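Category: Cell Setup > Simulation and Offline Testing
3 min read

Fridge door task - gripper slips on lower handle after base remount

torque_tab
We run a simulated tabletop cell before anything goes to the arm at the Nundard site. Task is opening the lower door of a small two-door fridge. After I remounted the arm base in the model, the upper door still opens every time and the lower one slips at 6 degrees of swing. Scene is the stock Besum kitchen set, physics step 500 Hz.

gantry_low
Check the base offset first. If you typed it in by hand, it's wrong by a couple of mm.

torque_tab
Offset matches the drawing. View of the table as loaded: 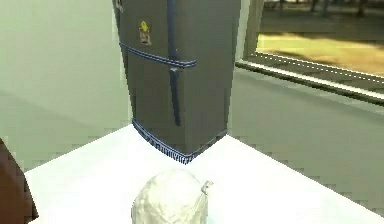

mill_end
Does the lower handle need its own grasp pose?

gantry_low
It needs one taught on that handle. Copying the upper pose and shifting it down leaves the wrist close to its limit, and it drifts as the door swings.

mill_end
Disagree. I run one pose for both doors on a Sutherland arm. I'd raise the pad friction to 2 and move on.

gantry_low
Friction at 2 hides the fault. The real pads won't do that.

torque_tab
Logged the wrist. Joint sits nearly on its stop at the point of slip. Retaught the lower pose, friction left alone - 1,514 runs overnight, no slips. Will repeat with the Porkow pads in May.

mill_end
Fine for your arm. I'm keeping mine.

Recent topics
Base bolts backing out after homing
Door hinge damping values
Worn finger pads, when to swap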